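Skerken comparison

The Skerken comparison is a bench and field procedure for evaluating parallel two-finger grippers intended for household objects. It was developed at Cesunham under Rizwan Ghumman and first applied to four finger designs, later reduced to three. The procedure measures how reliably a finger design picks up, carries, and sets down small rigid objects that lie close together. It is used mainly with hand-held grippers, in which a human operator supplies the arm motion, and to a lesser degree with grippers mounted on a fixed arm.

Background

Gripper tests before the Skerken comparison were usually run with single blocks or cylinders placed on a bare surface. Results from such tests carried over poorly to kitchen and dining objects, which are thin, light, and often in contact with one another. Ghumman's group observed that two finger designs with nearly equal scores on blocks could differ widely on a pile of spoons. The main difference was in the first few millimeters of closing, when one finger touches the object before the other and pushes it out of position.

A second concern was cost. Arm time was limited, and a full set of trials on a mounted gripper took several weeks. Hand-held tools allowed the same fingers to be tested in ordinary rooms without moving an arm or its controller. The procedure therefore treats the hand-held trials as the main body of data and the mounted trials as a check.

Finger designs

The designs are identified by the name of the pad pattern.

Nishimura. A flat pad with a shallow texture and a firm backing. It closes in parallel along its full length and gives the most repeatable position after closing. It performs poorly on round handles less than 5 mm thick.

Ovo. A pad with a slightly convex face. Contact begins at the center and spreads outward as force rises. It tolerates angular error in the approach but allows long objects to pivot.

Skerken standard. A textured pad with a soft backing, used as the reference. All scores are stated relative to it.

A fourth design with a hooked tip was withdrawn after the pilot. It caught on the rims of containers and could not be tested under the same force limit.

Test conditions

Objects are drawn from a common list of utensils: spoons, forks, ladles, straws, spatulas, and chopsticks. Plastic, metal, bamboo, and wood are all represented, and no object may be marked or modified. The operator starts with the fingers fully open. A trial consists of one approach, one closing motion, a lift of 200 mm, a hold, and a release at a chosen location. Regrasping ends the trial and is scored as a failure.

Three arrangements are defined:

Separated. Objects lie on a flat surface with at least one finger width between them.

Nested. Objects lie in a shallow tray, in contact with each other and with the tray walls.

Mixed. Some objects lie in the tray and others on the surface beside it.

The surface is not specified. Early versions called for a gray mat, but Sumeya Tesfamariam, who revised the procedure, removed the requirement so that trials could be run on tables as found, including tables with printed cloths. Her revision also dropped the rule on background furniture. Lighting must be steady during a run, and the exposure of the camera on the gripper is locked before the first trial.

Scoring

Each trial is given one of four outcomes: clean, shifted, dropped, or missed. A clean trial requires that the object turn less than 15 degrees between closing and release. A shifted trial is counted at half value. Disturbance of neighboring objects is recorded separately and does not affect the main score, a choice that has been criticized because it favors wide fingers in the nested arrangement.

Outcomes are assigned from the camera recording by two readers. Where they disagree, the trial is read again by a third. Recordings in which both fingertips are not visible throughout the closing motion are excluded.

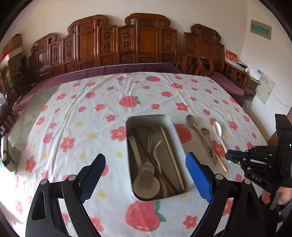
The mixed arrangement is the most demanding of the three for the readers, as the object that was selected must be identified before closing begins. Long objects lying diagonally across others are a frequent source of disagreement. In the first full run, 2,000 trials were planned and 1,597 were retained after exclusions. Most of the excluded trials were lost to hidden fingertips during steep approaches.

Results

The Nishimura pad scored highest in the separated arrangement and lowest in the nested one. The Ovo pad showed the reverse pattern, with a high share of shifted trials on chopsticks and other long, thin objects. The reference pad fell between the two in every arrangement except mixed, where it led by a small margin. Differences between operators were larger than expected and in the nested arrangement exceeded the difference between pads. Later runs therefore rotate the pads among operators in a fixed order.

Mounted trials agreed with the hand-held ranking for separated objects only. In the nested arrangement the arm controller stopped on contact with the tray wall more often than a human operator did, and the ranking of the Ovo and reference pads was reversed. A revised contact threshold reduced the number of stops but did not restore the order.

Limitations

The procedure does not measure grip force directly, and pad wear is checked only at the start and end of a run. Soft objects, filled containers, and blades are outside its scope. Scores from different versions should not be pooled, as the 15-degree limit was 20 degrees before the Tesfamariam revision.

See also

Parallel gripper
Fingertip pad
Grasp stability
Camera exposure lock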